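Fesano Ships Archive Drive Firmware With Revised Rebuild Logic

8/31/24

Fesano has released firmware 2.14 for its Dikley line of nearline hard drives, changing how the drives report weak sectors to a storage controller and how they behave while an array is being rebuilt. The update applies to all Dikley models sold with a SAS interface. SATA models will get a separate build in February.

The main change concerns the time a drive spends trying to read a sector that does not come back clean on the first pass. Under the earlier firmware, a Dikley drive would retry the read internally until it either recovered the data or reached a fixed limit of 14 seconds. Many controllers stop waiting well before that. When a controller gives up on a drive that is still retrying, it can mark the whole drive as failed, even though only one sector is in question. In a large array this starts a full rebuild, which puts a heavy read load on every remaining drive in the group.

The new firmware lowers the default limit to two seconds and lets the controller set its own value at startup. If the limit is reached, the drive returns a read error for the affected sector and goes on to the next command. The controller can then rebuild that sector from parity and write it back. Drives attached to a controller that does not set a value will use the default.

"The old limit made sense for a single drive on a desktop, where there is no second copy and you want the drive to try hard," said Ferhat Kahraman, who manages drive firmware at Fesano. "In an array the data exists elsewhere. The drive should report the problem and let the layer above it deal with it."

Customers who run Dikley drives singly can restore the longer limit through the Fesano command-line utility. The setting is stored on the drive and survives a power cycle. It does not survive a later firmware update, so it has to be applied again after each one.

A second change affects background scanning. Dikley drives read their full surface on a rolling schedule in order to find weak sectors before a host asks for them. Until now the scan paused whenever host commands were waiting and resumed as soon as the queue was empty. On busy systems the queue was rarely empty for long, and the scan could fall far behind. Version 2.14 reserves a small share of drive time for the scan under all loads except a rebuild, during which it is suspended. Progress is written to a new log page that monitoring software can read.
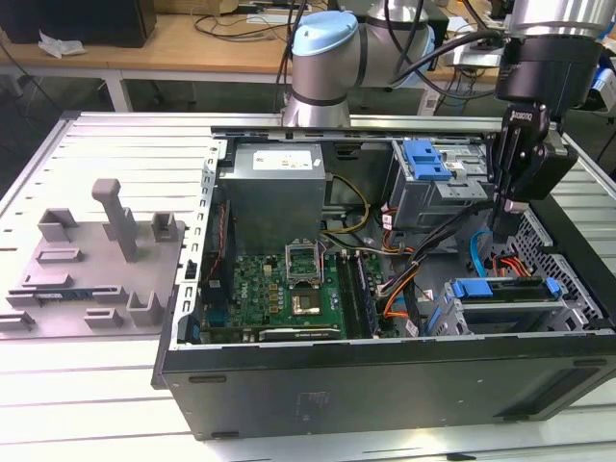 Does the update erase data on the drive?

The firmware is written to a reserved area that is separate from user data, and existing contents stay in place. Fesano still recommends a current backup before any update. The drive must also be idle while the new code is loaded, and it will drop off the bus briefly when it restarts.

In a hardware RAID group, the company advises updating one drive at a time and waiting for the controller to show the group as healthy before moving to the next. Controllers that support online firmware loading can do this in sequence without operator input. Software arrays should be stopped, or the affected drive should be taken out of service first and returned once the update is finished. Drives that are part of a degraded group should not be updated until the rebuild is complete.

Sowerby, a records storage firm that keeps scanned land and court documents for county offices, ran a test version of the firmware on 251 drives. Neville Inskip, the firm's head of infrastructure, said the trial covered three generations of Dikley hardware in mixed shelves, all of it holding live data with a second copy at another site.

Before the trial, Sowerby's controllers had dropped 17 of those drives from their groups for exceeding the response limit. When the drives were pulled and tested on the bench, most were found to have a handful of weak sectors and no mechanical fault. They were wiped and returned to service. Inskip said no drive was dropped for that reason during the trial, although two were replaced for other faults.

"A rebuild on our larger groups takes more than a day, and performance is poor the whole time," Inskip said. "If the drive is really going bad, fine, we will take the rebuild. We would like to avoid doing it over one sector."

He added that the steady background scan had a small but measurable effect on latency during the nightly ingest window. Sowerby moved part of its ingest work to a later hour and left the scan settings at their defaults.

The new log page is documented in the release notes. It lists the time of the last completed scan, the percentage of the current scan, the number of sectors rewritten in place, and the number moved to spare locations. Fesano has also added a counter for reads that ended at the time limit. A rising count on this last item is meant to be read as an early warning, and the notes suggest replacing a drive at the next maintenance window if the count increases on consecutive scans.

Existing monitoring tools will ignore the page unless they have been updated to look for it. Rovo, which makes a fleet monitoring package used with several brands of drive, has added support in its current release. Users of other packages can read the page in raw form with standard SCSI tools and decode it using the table in the notes.

There are some limits. The shorter retry time does not apply to writes, which keep their existing behavior. Self-encrypting models need to be unlocked before the update will load. Drives sold through system makers under their own part numbers use firmware signed by those makers, and Fesano said owners should wait for a version from their supplier. The standard file will be rejected by such drives and will leave them unchanged.

Fesano has not changed the rated workload or the warranty terms for the line. Drives returned under warranty after the update will be tested against the same failure criteria as before, except that the time-limit counter will now be read as part of the intake check. A high count alone will be accepted as grounds for replacement if the drive also shows sectors moved to spare locations.

Going back to an earlier version is possible on drives that shipped with firmware 2.0 or later. Older drives in the line change the format of an internal table when they are updated and cannot return to their original code. The utility displays a prompt before it proceeds on these models.

The firmware and release notes can be downloaded from the support section of the Fesano site. A serial number is required.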